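Warevano puts two grippers through the same kitchen test

Reading time: 2 min

We use cookies to remember your settings and count visits. Accept | Manage choices

Two grippers, one toy kitchen and 895 attempts. The robotics team at Warevano has finished the first round of a comparison meant to settle which hand goes on the arms it will run next year, and the results are closer than the price tags.

The test covers everyday pick-and-place work on a white tabletop with play food, dishes and a toaster oven. The hardest item so far has been the ketchup bottle, which is smooth and tends to roll when a finger touches it off center.

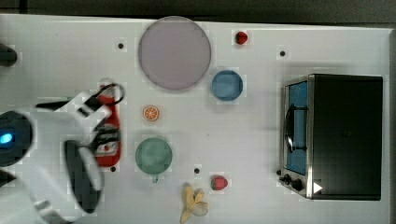

By Zoi Raptis
Lab news, June

Both grippers have two fingers. The first, from Grurnow, has long flat pads and a slow, even close. The second, from Aguirre, is shorter and closes faster. Each was run with the same controller and the same overhead camera, and the objects were moved to new spots between sets.

The Grurnow hand dropped or missed the bottle 111 times over the full round. The Aguirre hand missed it slightly less often but knocked over more of the things next to it – mainly the cup. Neither had much trouble with the plate once the approach angle was lowered.

Camera placement turned out to matter more than the team had planned for. A view from straight above is good for finding objects, but the arm housing covers part of the table when it reaches across, and anything under it drops out of the picture until the arm moves. 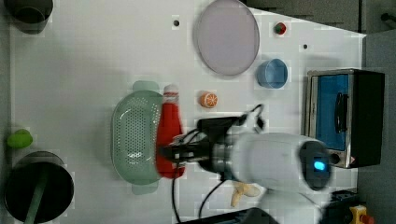 Warevano Manipulation Team – Building 5

A second camera at table height is on order. The team also wants to repeat the bottle runs with the new Pasico controller, which updates grip force more often. Early trials on a spare arm looked promising, but there were only some 3 hours of them and no one is drawing conclusions yet.

Setting the bottle down has its own problems. On a flat surface it can be released almost anywhere. With the colander, the height has to be right, and a release that is too high lets the bottle slide off the rim.

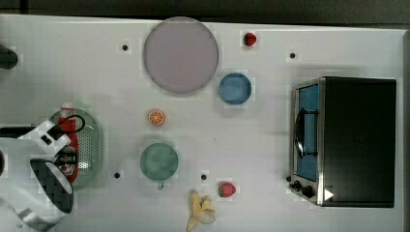
Cable routing was changed twice during the round after the wrist cable snagged at full rotation. Those runs were thrown out and repeated. The full table of results, including the discarded sets, will go on the team's shared page before the second round begins.

Comments (3)

pgrip_mk
Did you try softer pads on the Grurnow? Ours slipped on anything glossy until we swapped them.

Zoi Raptis
Not yet. Pads are on the list for round two.

tallbench
Would like to see cycle times as well as misses.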